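Cevstead Credit Fund Restricts Withdrawals After Bond Losses

February 13, 2023 – Zudidach Capital has limited redemptions from its Cevstead Income Fund after a fall in the price of long-dated bonds left the fund short of ready cash. Investors may now withdraw no more than 5 percent of their holdings per quarter. Requests above that level will be carried forward.
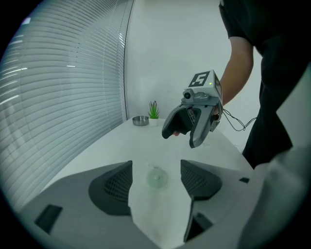
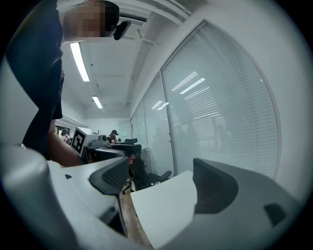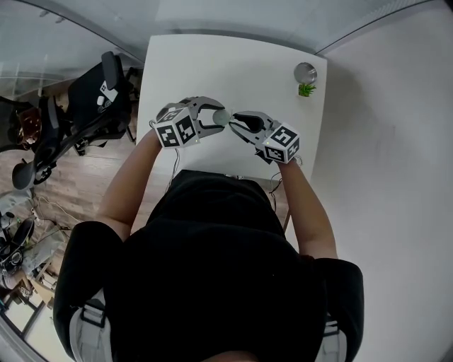
Hand-held grippers at a table, seen from the tools in the first two pictures and from overhead in the third.

The fund reported net assets of $343 million in its last statement to investors. Of that, $42 million was held in cash and bills that could be sold within a day. Redemption requests for the current quarter came to more than the liquid portion, according to the notice sent to account holders.

Most of the remaining assets are corporate bonds and private loans. The bonds were bought when rates were low and pay fixed coupons. As market rates rose, their prices dropped, and selling them now would turn a paper loss into a realized one. The private loans have no regular market. They are valued monthly by an outside firm, Öztürkmen, using a model based on cash flow and the spread over government debt.

Halfdan Mogensen, a fixed income analyst who has followed the fund for several years, said the limit was allowed under the offering documents and had been expected by larger holders.

"The terms promised quarterly liquidity on assets that take a year or more to sell," Mogensen said. "That works while new money is coming in. Net flows turned negative in August, and after that the cash buffer was doing all the work."

The largest single position is a loan to Zeltudia, a warehouse operator, which makes up 17 percent of net assets. The loan carries a floating rate, and the borrower's interest bill has gone up with each reset. Zudidach said in the notice that Zeltudia is current on all payments. It did not say whether the terms of the loan had been changed. Mogensen said the point matters for valuation – a borrower allowed to add interest to principal can be listed as current while paying no cash.

The limit applies to all share classes. Requests will be filled pro rata at the net asset value on the last business day of the quarter, so an investor who asks for a full exit will receive a series of partial payments at prices not yet known. Distributions will continue, though the notice says the rate is under review. Management fees are still charged on total net assets, including shares waiting to be redeemed.

Zudidach also has a credit line that it may draw on to meet withdrawals. The notice gives no figure for the unused portion. Borrowing to pay departing investors would raise leverage for those who stay, and the interest on the line would be charged to the fund.

The firm said it plans no forced sales. The limit will stay in place until the board votes to lift it, and the next review is set for the end of the quarter.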